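Looking after a polished stone worktop

Posted Friday, June 24, 2022 by Somtochukwu Okonkwo

Dark stone shows everything: crumbs, fingerprints, the ring from last night's glass. We had ours fitted in April and I have settled into a routine that takes a few minutes a day.

For everyday cleaning, use warm water with a drop of washing-up liquid and a soft cloth. Wring the cloth out well. Wipe in one direction, rinse the cloth, wipe again, then dry with a clean tea towel. Most smears are soap left behind, so if yours looks cloudy, use less liquid.

Keep vinegar, lemon juice and limescale remover away from marble. They eat into the polish and leave a dull patch that no amount of rubbing will bring back. Granite copes better, but I don't use them on that either.
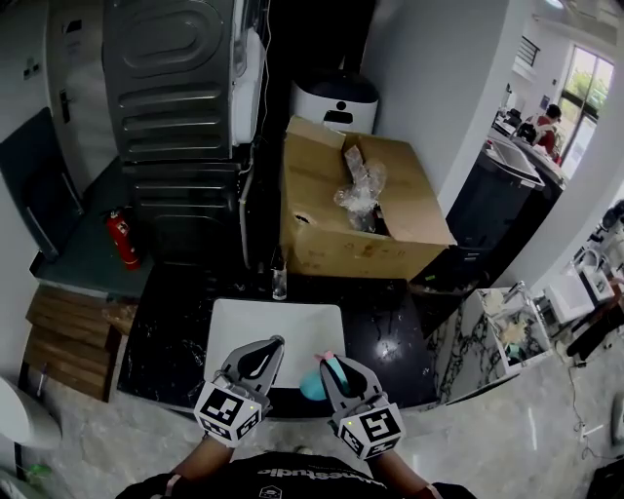 Oil needs a paste. Mix bicarbonate of soda with a little water until it is as thick as yoghurt, spread it over the mark, cover with cling film and leave overnight. Scrape it off with a plastic spatula and rinse. Old marks may want a second go.

Test the sealant twice a year. Drip a spoonful of water on the stone near the hob and leave it for ten minutes. If it still sits up in a bead, leave well alone. If the stone has gone darker underneath, it is time to reseal. A 300 ml bottle has lasted us two coats, with plenty left over.

Green scouring pads and cream cleaners scratch, so keep those for the oven shelves. Dried-on dough comes away with an old bank card held almost flat.

Next week: getting tea stains out of a white sink.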